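Week 4 handout: reading a box score without fooling yourself

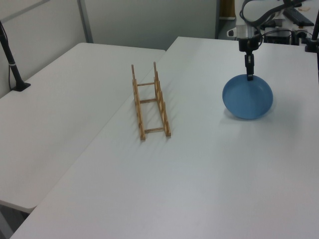
Blue plate held upright by its rim over a white table.

Okay, so last week we got through shooting percentages and most of you did fine with them. This week is rates. I want you comfortable with "per possession" before we touch the Pendano league file, so please read this once before class and bring a pencil.

Why per game numbers get us in trouble

Take two teams. Khattak scores 70 a night and Zosov scores fewer, so Khattak has the better offense, right? Maybe! But if Khattak runs up and down the floor all evening and Zosov walks the ball up every time, they aren't getting the same number of chances. I spent a whole season as an assistant coach telling my players we had a great offense (we did not, we were just in a hurry).

Counting possessions

You can estimate them from any ordinary box score:

possessions = shots taken − offensive rebounds + turnovers + 0.44 × free throws taken

That 0.44 bothers people every year. Not every free throw ends a possession — think of the first of two, or the extra one after a made basket — so we only count a portion of them. Other books use slightly different values. Use 0.44 in this class so our answers match.

Then: offensive rating = 100 × points ÷ possessions

Suppose a team scores 123 points in a wild overtime game and used 120 possessions. Their rating is 102.5, which looks a lot more normal than 123 does on the scoreboard. Do the division yourself, it sticks better.

A word on small samples

The Pendano file has 3219 player lines in it, and plenty of them belong to people who played under 10 minutes. A guy who comes in, hits two threes and sits down again will top every list you sort. Set a minutes cutoff first, write the cutoff on your page, and then sort. Gleice Tavares, who taught this course before me, used to hand back any table without a cutoff, and I've kept the habit.

For next time

Work out both teams' ratings for the Pluvero game on the back page. Show the possession count as its own line. If your two teams come out more than a few possessions apart, check your offensive rebounds, that's usually where the slip is. The February quiz covers everything up to here, and you can bring one page of notes.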